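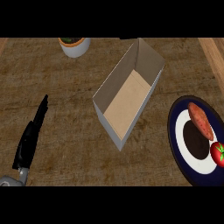
Érica Conceição objected, when the first draft of this report was circulated, that a governor's approval rating tells us very little about a budget vote, and that the coverage should be read against the council returns instead. Her objection was accepted in part. Section 3 now uses both sources.

1. Purpose

The report examines how two local newspapers, the Anport Courier and the Bittencourt Record, covered the proposed transfer levy during the last regional election. The levy would have moved part of the cost of road upkeep from the region to its towns. The question was whether the amount of space given to each candidate matched the space given to the levy itself.

2. Material

Articles were taken from the online archives of both papers for October, the last full month of the campaign. A search on the word "levy" returned 314 items. Duplicates, letters and paid notices were removed, leaving 226. Each remaining article was read in full and given one main code: policy, candidate, poll or procedure. Articles shorter than 15 lines were kept but marked as briefs. 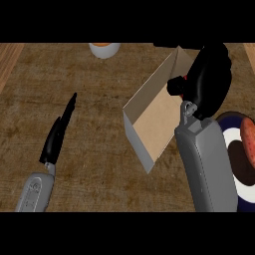
Coding was done by two readers working separately. Where the codes differed, the article was read again by both and a single code agreed. The most common disagreement was between "candidate" and "policy", usually in reports of public meetings where a speaker set out a position on the levy and then answered questions on his or her record. Our rule was to code by the larger number of paragraphs. Ties went to "policy".

3. Results

In both papers "candidate" was the largest group. The Record printed more procedural items, mainly notices of changed polling places and one long account of a disputed nomination in Hesik. The Courier carried nearly all of the poll stories. These relied on a single survey of 2000 adults, which was reported again each time a candidate referred to it.

Council returns gave a different picture. In Hesik, where the levy would have cost most per household, turnout rose, although the town received little coverage in either paper. We can't say from these figures that the levy caused the rise. A school board seat was on the same ballot.

4. Limits

The print editions were not checked. Headlines in the archive are sometimes changed after publication, so headline wording was left out of the coding. The Flasosent ward was split between two districts before the vote and its returns can't be compared with earlier ones. It is left out of the turnout table.

5. Further work

Janaína Barros has begun coding the September articles with the same scheme. The tie rule will be tested by running the affected articles under both codes. The revised coding sheet is attached as Appendix B.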